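Morag Haldane
09/04/2020

1/ Jultico sent me a snack box because I complained about the last one. Very nice of them. I'm going to complain about this one too, at least until I get to the bottom of it.

2/ For anyone new: Jultico mails you a carton of imported candy and chips every month. The website says "26 authentic discoveries." I'd call several of them things I can get at the grocery store on MacBrayne Street, next to the batteries.

3/ The theme this month is Citrus Season. My issue with citrus themes is that lemon on the package and lemon in the food have very little to do with each other. A picture of a lemon is cheap. Lemon costs money.

4/ Ground rules. I open one thing at a time, on a plate, I eat a fair amount of it, and I drink water in between. No rating out of ten. I did ratings last July and everything came out a seven.

5/ First up, the navy bag. Big yellow lemon with leaves, a citrus slice down in the corner with a red badge on top of it, and red brand lettering you could probably read from the street.

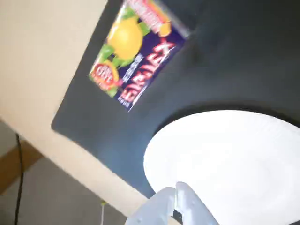 I'll say this for a dark blue background, it makes any yellow look expensive. Jultico's little booklet calls the flavor "bright and sun-kissed." I got salt, then sugar, then a sort of lemon idea somewhere toward the end.

6/ My sister tried it too and said she tasted lemon right away. My sister also thinks lime seltzer tastes like lime, so weigh that however you want.

7/ About the booklet. Each item gets a paragraph and every paragraph uses the word "burst." I would like to see one snack described as having a mild, steady flavor. I'd buy that.

8/ It also says Jultico has "more than 1,000 delighted members." Delighted according to whom? I'm a member. I was never asked.

9/ OK, the one people have been sending me messages about. Small cardboard box of candy, and on the front, in English, in red: "Clear Edible Inner Wrapper." The Japanese line over it says the same kind of thing, that you can eat the film the candy is wrapped in.

10/ I don't trust the word edible. Edible is what you say about something when you can't say it's good. Nobody puts "edible" on a peach.

11/ That said, I looked into it a bit, and thin starch film around sticky candy is an old idea. It keeps the pieces from welding themselves together and then it melts on your tongue. So fine, I was ready to be fair.

12/ Fair report: for about a second it feels like you forgot to unwrap it. Every part of your brain says spit this out. Then it goes soft and it's gone and you're chewing candy. I had a second piece just to check, and a third because by then it was just candy.

13/ I do like that they printed it in English, since otherwise I'd have stood at the sink trying to pick it off with a fingernail. Box has the paper recycling mark too. A small box with a paper mark and a wrapper you eat is less trash than most of what shows up at my door.

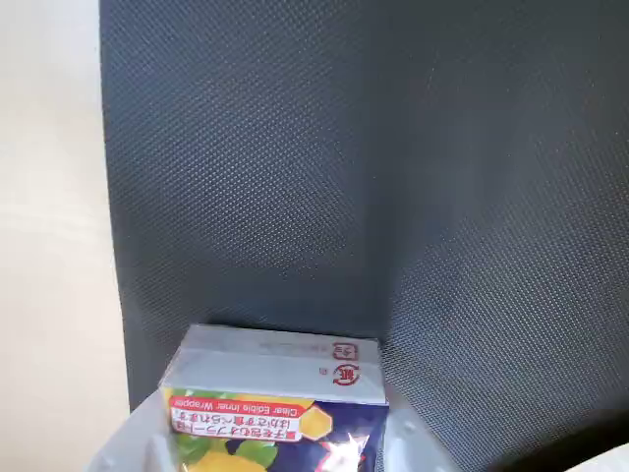

14/ Someone already replied asking if this means I've gone soft. No. The candy is good, the film is fine, and I still think a whole carton of filler to deliver it is silly.

15/ On to the pink and purple one. Loud wrapper. White Japanese lettering across the top, and yellow fruit on the side that I'm going to call a lemon because it looks like one and because of the theme. If it's something else, Jultico should have told me, and the booklet skips it completely.

16/ It skips it! There's a page for the sticker sheet. There's a page for a discount code from Starnine, who as far as I can tell sell phone cases. There is no page for this candy.

17/ So I went in blind, and I have a theory about pink packages with yellow fruit on them. They usually taste pink. You know the taste. It's every flavor of the chewable vitamins we had as kids.

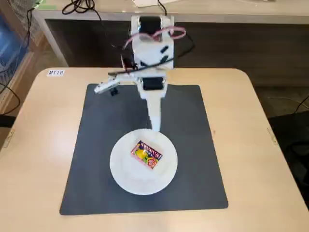
I was wrong, a little. It starts out pink and then there's a sour edge that hangs on longer than I expected. I won't say lemon under oath. I will say it was more sour than the navy bag, and the navy bag had much bigger fruit on it.

18/ My working rule after this: the size of the lemon on the front tells you about the art department. I'd want a lot more packages before I put money on that.

19/ A couple of you asked if Pirkunex is better. Their box costs 11 dollars more and last time I got two kinds of rice cracker that were, as far as my mouth could tell, one kind of rice cracker. So better how?

20/ Would I pay for this one? Not full price. I'd pay for the edible wrapper candy by itself, and if anybody knows a regular store that carries it — an actual store, with a door — please tell me where.

21/ Please don't send me a link to another subscription. I can see some of you typing.

22/ Still have the chips and something flat in a foil sleeve to get through. The booklet says the flat thing is "a burst of yuzu." Will report back after dinner.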